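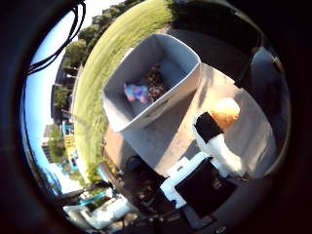 White plastic bin with dried leaves and a plush toy inside.

How to clean out an outdoor toy bin
By Niamh Ó Riain, August 27, 2019

Pick a sunny day and set the bin on a table or something else flat, so you aren't bending over.

Take the toys out first. Shake plush ones hard, then go over them with a dry brush. Leaf bits cling to fuzzy fabric - a lint roller gets the rest.

Tip the leaves onto the compost or a flower bed. Sweep the corners with an old paintbrush.

Wash the inside with warm water and a little dish soap, rinse, and turn the bin upside down to drain. Leave it for more than 5 hours.

Plush toys that smell musty need a wash too. Use a pillowcase and the gentle cycle, then air dry for 24 hours before they go back in.

If the bin stays outside, put a lid on it. I do mine again in January.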